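Serka vuelve a casa, y trae barro en los zapatos

Tres personajes, un autobús averiado y una carretera que no lleva a ninguna parte. Con eso arranca Wubshet, la nueva película de Francine Bouchard, que llega a las salas en julio después de un recorrido corto pero ruidoso por festivales pequeños. Dos horas justas. Se pasan rápido, salvo un bache del que hablo luego.

La historia: Serka, treinta y tantos, dejó Tinunport de noche y sin despedirse. Vuelve porque su padre ha vendido el taller y quiere repartir el dinero antes de que se lo coma el banco. 3.000 coronas para cada hijo. Una miseria, y por esa miseria se pelean todos. El hermano mayor no le habla. La pequeña habla demasiado. Y el padre, callado, arreglando una radio que no arregla nunca.

Bouchard viene del documental y se nota. Deja las conversaciones largas, con gente que se pisa al hablar, con platos de fondo. Hay una cena entera donde casi no pasa nada y es lo mejor de la película. Nadie grita. La madre pregunta si alguien quiere más sopa y se te encoge el estomago.

El pueblo se rodó en Toditz, 1.552 habitantes, y por lo visto 300 de ellos salen en la secuencia de la feria. Caras de verdad, abrigos de verdad. La directora lo contaba por teléfono, con prisa, entre dos trenes: «No quise ensayar la feria. Pusimos la música y les dije que bailaran hasta las once. Bailaron hasta las dos». De ahí sale el plano del acordeonista dormido, que ya está en el cartel.

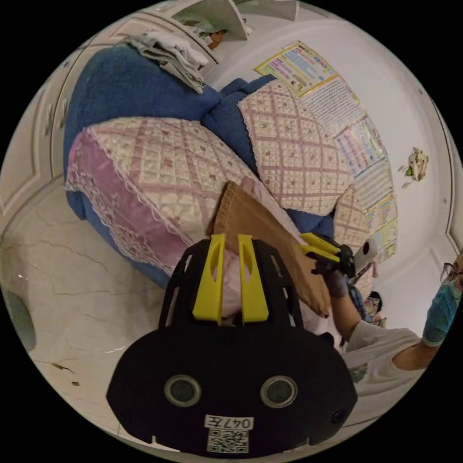
El bache

A mitad de metraje la cosa se atasca. Serka coge el autobús a la capital para firmar unos papeles y la película se va con ella, y sin la familia pierde pulso. Oficinas, pasillos, un antiguo novio que aparece, dice cuatro frases y se esfuma. Veinte minutos que sobran o que piden otra película. Bouchard lo admite a medias: «En el guion era más largo, imagínate».

Después remonta. La vuelta al taller vacío, de madrugada, con las marcas de las máquinas en el suelo, vale por todo lo anterior. Sin música. Se oye un perro, lejos, y luego la radio.

Lo que queda

Las interpretaciones, parejas y muy buenas, sobre todo la de la hermana pequeña, que debuta y se lleva cada escena en la que entra. La fotografía tira a gris, demasiado para mi gusto, aunque en la feria se abre y respira. El montaje podría haber sido más duro. Y el final, que no cuento, dividió a la sala: a mi izquierda lloraban, detras alguien soltó un bufido.

Bouchard prepara ya otra, también en Toditz, esta vez sobre un equipo de remo sin río. Empieza a rodar en cuanto cierre el dinero. Mientras tanto, Wubshet, en versión original y a ser posible en pantalla grande.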